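# Drudden 29 roof box

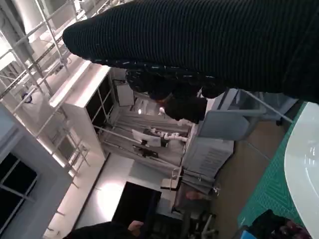
*Green cutting mat next to the white table*

I've had a Drudden 29 on top of my old estate car for three winters now, and when I took over the listings for our little shop it was the first page I wanted to rewrite. The old one was all numbers and no use to anyone with a dog, two kids and a ferry to catch.

So, the basics. It's a long, narrow box that opens from both sides, and the narrow bit matters more than you'd think. I can still get a bike up next to it, and I don't have to climb on the sill to reach the middle (I'm not tall). The outside length is 1950 mm, so skis and tent poles go in flat. It weighs 17 kg empty. I can lift it on by myself but I grumble, and I'd get a second pair of hands if you've got a panoramic roof you're fond of.

## Fitting

The clamps fit most square and aero bars. If you've got the older Drivlow bars with the fat profile, you'll want the Dultent adaptor set too, and please order it at the same time! I get a phone call every February from somebody standing on a cold drive with half a roof box.

Put the box on, slide it back until the tailgate clears, then tighten. Check the clamps again after the first half hour of driving. Mine had settled a touch.

## On the road

There's a bit of wind noise above 60, mostly a low hum, and it's worse if the box is too far forward. I lose a few miles to the gallon on a motorway run. Take it off when you're not using it – I didn't, the first year, and paid for it in petrol.

The lock is my one moan. The key only comes out when both catches are home, so if a sleeping bag is poking out you'll be there jiggling it. I've done over 3000 miles with mine and the lid has never lifted.

## What you get

- Box with lid fitted
- Four clamps
- Two keys
- Three load straps

Adaptors and spare keys are sold separately. For stock, or to ask if it'll suit your car, ring Sales and have your bar type handy. We're usually about until half past five.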